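Irnel Tabletop Sorting Set
User Manual, Section 4: Laying Out the Table

4.1 Before you start

Read Section 3 (Unpacking and Checking) first. The layout in this section is for one table and one basket. For two tables, see Section 6.

You will need:
Table, flat and level
White cloth, large enough to cover the working area
Small solids from the Irnel set
One plastic cup
One basket

CAUTION: Small parts. Keep the set away from children under three years of age.

4.2 Covering the table

1. Wipe the table and let it dry fully.
2. Lay the cloth over the table and smooth it from the center outward.
3. Check for folds under the working area. A fold 3 mm high is enough to start a ball rolling.
4. Do not pin or tape the cloth from above.

NOTE: Use a plain white cloth. On patterned cloth the smaller solids are hard to pick out from the far side of the table.

4.3 Checking the solids

1. Take the solids out of the tray one at a time.
2. Feel each edge for burrs. Set aside any piece that is chipped.
3. Clean with a damp cloth. Do not use solvent.

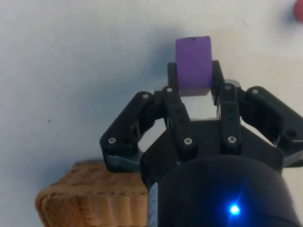 Cubes in the Irnel set are made without sharp corners. Check the edges before the faces, and compare each piece with the reference cube in the tray lid. The purple cube has softly rounded edges and a smooth, slightly matte surface, and cleaning should not change either one. If a face turns shiny after cleaning, the cleaner is too strong. Small dark marks that do not wipe off are not a defect unless they can be felt with a fingernail. Replacement cubes are order number 153.

CAUTION: Do not soak the solids. Water left on the faces will mark the cloth.

4.4 Placing the pieces

1. Put the basket at the back of the table.
2. Stand the cylinder upright on the left.
3. Place the cup on the right, open end up.
4. Place the cube between the cylinder and the cup.
5. Place the ball last, in front of the cube. Let go only when it is at rest.
6. Compare the table with the finished layout.
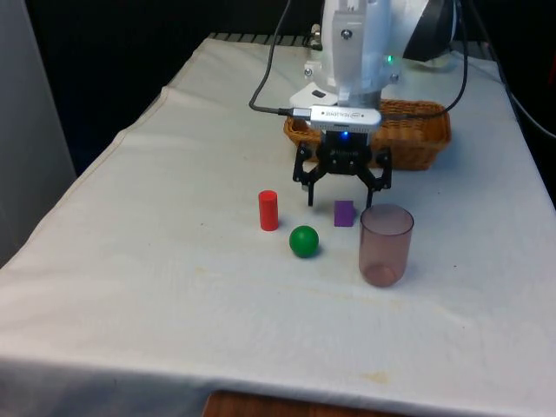

Irnel Manual, Issue 11 | Page 72

The finished layout has the red cylinder at the left, the green ball slightly in front of it and to its right, the purple cube behind the ball, and the cup at the right. The cup is translucent and may be used in any color supplied. Leave enough cloth between pieces to lift each one without touching the next.

NOTE: The wicker basket is supplied by Ronitz and is packed separately. Its part number is on the packing slip.

4.5 Clearing the table

1. Remove the ball first, then the cube and the cylinder.
2. Empty the cup and check it for cracks.
3. Return the solids to the tray and close the lid.
4. Shake out the cloth and fold it with the working side in.

Section prepared by Dragica Vukčević. Layout checked by Edgardo Manalastas, March 28, 2026.

Continue with Section 5, Sorting by Shape.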